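Birth suite and family room: pre-opening safety checklist, with comments
Randa Birth Center, lower floor
13 comments
30 shares

Inspected 15 May 2025 by Amna Rajput. Second reader: Behrouz Talebi. Items are marked OK, ACTION or N/A. An item marked ACTION has an owner in the comment line, and the suite stays closed to admissions until all ACTION items in sections 1 through 4 are signed off. Section 5 items may be completed after opening.

The checklist follows the same order as the last one, except that the cord and window items have moved from the family room section into section 1. Old item numbers are not carried over.

1. ROOM AND ACCESS

1.1 Door to corridor opens fully and does not strike the bed. OK.

1.2 Bed can be turned and rolled out with both rails raised. ACTION.
Comment: The bed clears the door frame but the left rear caster catches on the threshold strip. Two people were needed to get it over. Strip to be replaced with a flush one. Owner: Naveed Zaidi.

1.3 Floor dry, level, free of loose mats. OK.
Comment: The mat by the sink has been taken out and should stay out. If a patient asks for a mat for laboring on hands and knees, use the weighted one from the closet and return it afterward.

1.4 Window restrictors fitted and working. OK.

1.5 Blind cords secured above reach. ACTION.
Comment: Corridor-side blind has a cleat but the cord was hanging free. The cleat is fine. Staff need to use it. Added to the room reset card.

1.6 Emergency call works from bed, bathroom and tub. OK.
Comment: Tested from all three positions. The bathroom pull cord had been tied up out of the way and was untied during the inspection. A cord that cannot be reached from the floor is a failed item, even if the call itself works.

1.7 Lighting: full, dimmed and exam settings all available at the bed. OK.

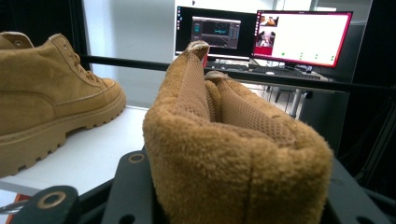 2. BIRTH TUB (SUSTSKA)

2.1 Tub surface intact, no cracks or lifting sealant. OK.
Comment: Some discoloration near the overflow. Surface is smooth there and cleans normally.

2.2 Thermometer present, in date, readable under dimmed light. ACTION.
Comment: Present and in date. Not readable with the lights down, and that is how the tub is normally used. Replace with a backlit one. Owner: Noura Sabbagh.

2.3 Mixing valve limits water temperature at the outlet. OK.
Comment: Run for several minutes before reading. The first reading was low and was discarded.

2.4 Step secured and nonslip. OK.

2.5 Evacuation net stored within arm's length of the tub. ACTION.
Comment: The net was in the supply closet, behind a box of pads. Hook to be mounted on the wall at the head of the tub. Staff on both shifts should also repeat the evacuation drill before opening. The last drill on file is from September, and two people on the current schedule were not employed here then.

2.6 Cleaning log complete. OK.
Comment: Log is complete but the disinfectant contact time is left blank on several lines. A signature alone does not show that the contact time was met. The new log sheet has a start and end column.

3. NEWBORN AREA

3.1 Warmer (Elex) powers on, alarms audible at the bed. OK.
Comment: The alarm was audible with the door closed and the fan running. It was not audible in the corridor, but the station repeater was.

3.2 Warmer side panels latch. OK.
Comment: The near panel needs a firm push. Checked several times, no release under hand pressure. Recheck at the next inspection.

3.3 Suction and bag-mask checked and sealed. OK.

3.4 Mask sizes for term and preterm infants both in the tray. ACTION.
Comment: Only the term size was in the tray. The smaller one had been opened and not replaced. Tray to be restocked and resealed by the nurse in charge, with the seal number written on the lid card.

3.5 Scale zeroed and level. OK.
Comment: Asset tag 675. Calibration sticker is current. The scale had been moved to a padded surface at some point and was reading high. It is now on the hard shelf and must be used there.

3.6 Bassinet mattress firm, flat and correctly sized. OK.
Comment: No gap at the sides. Nothing else goes in the bassinet: no pillows, wedges, rolled towels or toys. Two rolled towels were found in it and removed. If positioning support is ordered for an infant under observation, it is written up and the infant is monitored.

3.7 ID bands and matching parent bands at the bedside. OK.

3.8 Wall clock visible from the warmer, seconds hand working. OK.

4. MEDICATION AND BLEEDING RESPONSE

4.1 Hemorrhage kit sealed, in date and in the marked location. OK.
Comment: In date. The location label faces the wall when the cart is pushed in, so it was moved to the front of the drawer.

4.2 Refrigerated medication logged for temperature. ACTION.
Comment: One gap in the log, covering a shift change. The contents were quarantined and replaced because the temperature for that period cannot be shown. Owner: Apolinar Cortés. Both the outgoing and incoming nurse will now initial the log.

4.3 Scale for weighing pads present, dry weights posted. OK.
Comment: The posted weights are for the old brand of pad. They were corrected during the inspection, which is why the item is marked OK. Anyone changing supplier needs to post new dry weights the same day.

4.4 Transfer sheet and hospital phone number posted at the phone. OK.

4.5 Oxygen supply checked, spare cylinder secured. OK.
Comment: Chain was slack -- tightened one link.

5. FAMILY ROOM AND DISCHARGE

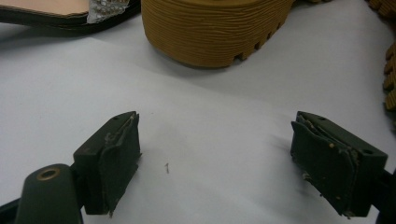 5.1 Sleeper chair locks in the flat and upright positions. OK.
Comment: A parent who is drowsy should not hold the infant in the sleeper chair in either position. The notice about this was on the back of the door and has been moved next to the chair.

5.2 Outlets covered at low level. OK.
Comment: Mostly for visiting siblings. Two covers were missing and were replaced from stock.

5.3 Hot drinks kept away from the feeding chair. ACTION.
Comment: The side table is within reach of a seated parent with an infant on the lap. Move it to the far side of the lamp and supply lidded cups. Owner: Noura Sabbagh.

5.4 Breast pump (Sial) cleaned, tubing dry, guards intact. OK.
Comment: One tube had condensation inside and was discarded. Tubing is issued per patient and is never left attached between patients.

5.5 Car seat check done before discharge. OK.
Comment: Staff check the fit of the harness on the infant and the expiration date on the shell. Staff do not install the base in the vehicle. The handout says otherwise in one place and is being reprinted.

5.6 Discharge sheet lists warning signs for parent and infant, with a phone number answered at all hours. OK.
Comment: The number was called during the inspection and answered on the second ring. The follow-up visit is to be booked within 72 hours of the birth, and the sheet now has a line for the date and the name of the midwife.

5.7 Room reset card completed and signed. ACTION.
Comment: The card was signed but items 1.5 and 1.6 would have failed. Whoever signs the card walks the room first, starting at the door and going clockwise.

SIGN-OFF

ACTION items open in sections 1 through 4: 1.2, 1.5, 2.2, 2.5, 3.4, 4.2.
ACTION items open in section 5: 5.3, 5.7.

Reinspection covers the open items plus 3.2. Owners send a note to Amna Rajput when their item is ready to be seen -- a photo of the work is not accepted for 1.2 or 2.5. Behrouz Talebi countersigns once the tub evacuation drill has been filed.

Comments (13)
Share this page (30)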